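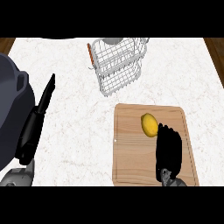
Figura 3. Vista superior del entorno de cocina simulado en la tarea del limón. La pinza derecha se encuentra junto al fruto, sobre la tabla de cortar; la izquierda, vacía, delante de la olla.

Miércoles, 15 de enero de 2025 – Grupo de manipulación bimanual, proyecto Flinari

4.3. Fallos de contacto lateral en la tarea del limón

En esta sección se analiza el fallo que apareció con más frecuencia durante la evaluación de la política Koditz en el simulador Prarkix. La tarea consiste en tomar el limón de la tabla y depositarlo en la cesta de alambre. La distancia que se debe recorrer es corta y entre la tabla y la cesta no hay obstáculos (Figura 3), por lo cual esperábamos una tasa de éxito alta. El resultado fue peor que en otras tareas que habíamos considerado más difíciles.

De los 2628 episodios ejecutados, el 28 % terminó sin que el limón fuera levantado. Revisamos estos episodios de forma manual y en la mayoría se repite el mismo patrón. La pinza derecha desciende con un error lateral pequeño, de alrededor de 10 mm, y uno de los dedos toca la cáscara antes de que comience el cierre. El limón tiene forma ovalada y gira sobre la tabla con muy poca fuerza. La política interpreta este movimiento como parte normal del agarre y continúa cerrando. Cuando el limón llega a la ranura perimetral de la tabla, a veces se detiene allí; en otros casos la supera y sigue sobre el mármol.

Un segundo fallo, menos frecuente pero más serio desde el punto de vista de la seguridad, se produce después del primero. La política intenta corregir y empuja el limón contra la tabla. En 72 episodios la fuerza vertical simulada superó el límite que habíamos fijado para el brazo real, y el episodio siguió sin ninguna interrupción. La causa fue un error nuestro de configuración: el monitor de seguridad Sandu leía solamente los sensores de la muñeca izquierda. Como este brazo permanece casi inmóvil durante la tarea, el monitor no registró ninguna anomalía. El error existía desde la versión de octubre y no fue detectado en las pruebas unitarias, que se hacían con un solo brazo.

Aplicamos dos modificaciones. La primera es que el monitor recibe ahora las señales de ambas muñecas y detiene los dos brazos si una de ellas supera el límite. La segunda es una condición previa al cierre – el centro del fruto debe quedar entre los dos dedos durante varios pasos consecutivos –; si no se cumple, la pinza sube y repite la aproximación. Esta condición hace más lenta la tarea y todavía no hemos medido su efecto con otros objetos redondos. Tampoco sabemos en qué medida el coeficiente de fricción asignado a la cáscara corresponde al de un limón real, y por este motivo los porcentajes de esta sección no deben trasladarse directamente al robot físico.

Última actualización: corregida la descripción del monitor en el apartado 4.3.

Comentarios (3)

lector_sim: ¿Probaron a variar la fricción entre episodios? Con naranjas nos pasaba algo parecido y bajó bastante.

Autores: Todavía no, en esta versión la fricción es fija. Está previsto para la próxima serie.

mvr: Lo del monitor leyendo una sola muñeca me parece más importante que el agarre. Yo lo pondría en el resumen.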